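**Edge-grain board** is a flat wooden panel made by gluing parallel strips of lumber side by side, with the narrow edges of the original boards facing up. It is used for tabletops, counters, benches and shelves. The term is often used loosely for any panel with a striped surface, including printed or veneered sheets that copy the look.

## Terminology

Trade usage separates three layouts. In *edge-grain* board the strips stand on edge. In *face-grain* board they lie flat, showing the wide side of each plank. In *end-grain* board short blocks are set upright so that the cut ends form the working surface. "Butcher block" originally meant the last of these, but in retail catalogs it now covers all three.

## Manufacture

Lumber is dried, planed and ripped into strips of equal thickness. Strips may run the full length of the panel or be built up from shorter pieces joined end to end. Finger joints are common in the second case. Glue is spread on the mating faces and the panel is pressed until the bond has set, then sanded flat on both sides.

Adjacent strips are usually arranged so that the growth rings alternate in direction. This limits cupping across the width. Color sorting is optional – many mills mix light and dark strips to use more of each log.

## Movement and mounting

Wood swells and shrinks with changes in humidity, mostly across the grain. A wide panel fixed rigidly to a metal base can split or bow. Slotted holes, figure-eight fasteners and sliding clips allow the top to move while holding it down. Long screws driven through round holes are suitable only near the center line.

In her survey of workshop furniture, Nathalie MacPherson divides mountings into two groups, *floating* and *captive*. Rhun Pumphrey later argued that captive tops, which are enclosed by a rim, need an expansion gap on each long side.
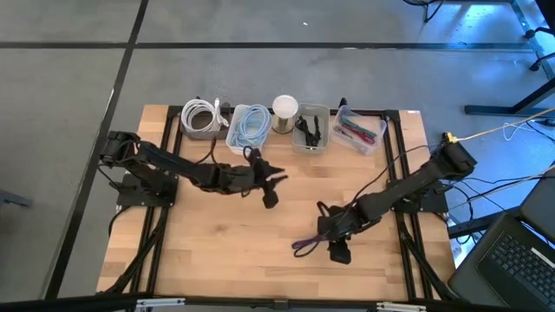 *Tabletop with a butcher-block pattern on a black aluminum extrusion frame.*

## Finishing

Oil finishes soak into the surface and can be renewed in patches. Varnish resists stains better but must be sanded back before repair. Both faces should receive the same number of coats, as uneven sealing lets one side take up moisture faster than the other.

## See also

- Cross-laminated timber
- Finger joint
- Workbench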